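Notebook, February, 9:40 a.m.
1 min read
Print | E-mail

Glue tests, birch offcuts

Yoon sample went on yesterday, 15 strips, clamped overnight. Squeeze-out cleaned up with a damp rag. Two strips slid under the clamps — use pins next time.

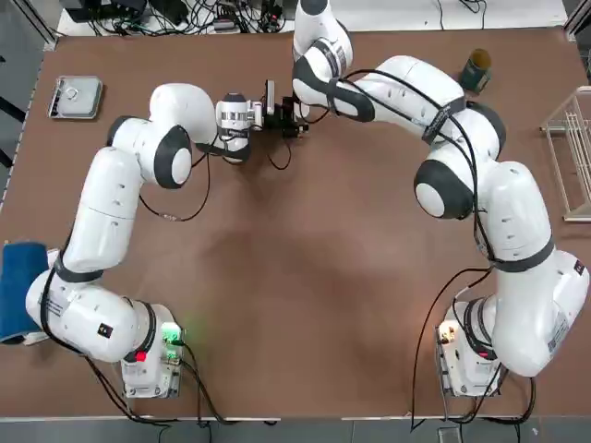
Open time

Stirklow skinned over in six minutes, too quick for the long panels. Zoi wants it tried again with the heater off. More than 31 strips left in the bin, so no need to cut more. Martim has the moisture meter.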